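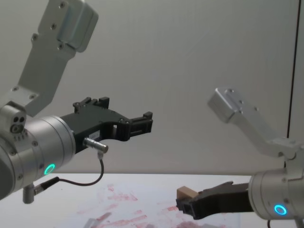

Wird an einer weißen Tischplatte gründlicher aufgeräumt als an einer dunklen? Unsere Daten geben das nicht her, und die älteren Arbeiten, die es behaupten, geben es bei genauer Lektüre ebenfalls nicht her.

### 4.2 Helle Flächen und Ordnung am Arbeitstisch

Die Annahme hat sich in der Einrichtungsliteratur festgesetzt. Wer auf Weiß arbeitet, so das Argument, sieht jeden Krümel und jeden Stiftstrich und entfernt sie deshalb früher. Bei Šťastný wird daraus eine Empfehlung: weiße Platte, ruhige Wand in hellem Grau, keine Muster im Blickfeld. Abbildung 3 zeigt diese Farbkombination. Uns interessiert weniger, ob sie gefällt, als ob sich an ihr ein Verhalten festmachen lässt.

Unsere Zweifel beginnen bei der Erhebung. Šťastný ließ die Nutzer selbst einschätzen, wie ordentlich ihr Tisch am Ende des Arbeitstags war. Eine Kontrolle durch Dritte fehlt. Wer an einem frisch eingerichteten Platz mit neuer Platte sitzt, dürfte diesen Platz ohnehin freundlicher beurteilen als ein Kollege, der seit Jahren an derselben Buchenplatte arbeitet. Farbe und Alter des Möbels sind in dieser Stichprobe nicht zu trennen, und der Autor versucht es auch nicht.

Wir haben in Culolton 16 Arbeitsräume über sechs Wochen protokolliert, jeweils um 17:30 Uhr und ohne Ankündigung. In der Hälfte der Räume standen weiße Platten der Reihe Prurnanell, in den übrigen dunkelgraue desselben Herstellers, gleich alt und gleich groß. Erfasst wurde, welcher Anteil der Fläche von Gegenständen belegt war und ob sichtbare Verschmutzung vorlag. Insgesamt liegen 2250 Einträge vor. Davon haben wir 188 ausgeschlossen, meist wegen laufender Nutzung zum Zeitpunkt der Begehung.

Beim belegten Flächenanteil unterscheiden sich die beiden Gruppen nicht in einer Weise, die wir interpretieren möchten. Die Spannweite innerhalb jeder Gruppe ist deutlich größer als der Abstand zwischen ihnen. Ein einziger Raum, in dem über längere Zeit Ordner zwischengelagert wurden, verschiebt den Mittelwert der dunklen Tische stärker als alles, was man der Farbe zuschreiben könnte.

Verschmutzung wurde an weißen Platten häufiger notiert. Man könnte das als Widerlegung der These lesen, wir raten davon ab. Kaffeeränder sind auf Weiß schlicht leichter zu erkennen, auch für die protokollierende Person. Helle Krümel wiederum fallen auf Dunkelgrau auf und gehen auf Weiß unter. Das Merkmal misst also zu einem unbekannten Teil den Kontrast. Maya Jaber, die einen Teil der Begehungen übernommen hat, wischte nachträglich an mehreren dunklen Tischen mit einem feuchten weißen Tuch und fand Rückstände, die im Protokoll fehlten. Systematisch wiederholt haben wir das leider nicht.

Zur Wand lässt sich noch weniger sagen. Der Usbridge-Fragebogen enthält zwar ein Item zur »Ruhe des Hintergrunds«, es korreliert jedoch so eng mit der allgemeinen Zufriedenheit, dass sein eigener Beitrag fraglich bleibt. In Culolton waren ohnehin alle Wände hell gestrichen. Ein Vergleich mit farbigen oder gemusterten Wänden steht aus, und solange er aussteht, sollte man den grauen Anstrich nicht mit seiner Wirkung auf die Ordnung begründen.

Für weiße Platten mag es andere Gründe geben, etwa die Lichtausbeute in tiefen Räumen. Dem stehen Blendung und ein höherer Reinigungsaufwand gegenüber, beides haben wir nicht gemessen. Die Tischgröße und die Zahl der verfügbaren Ablagen behandelt Abschnitt 4.3.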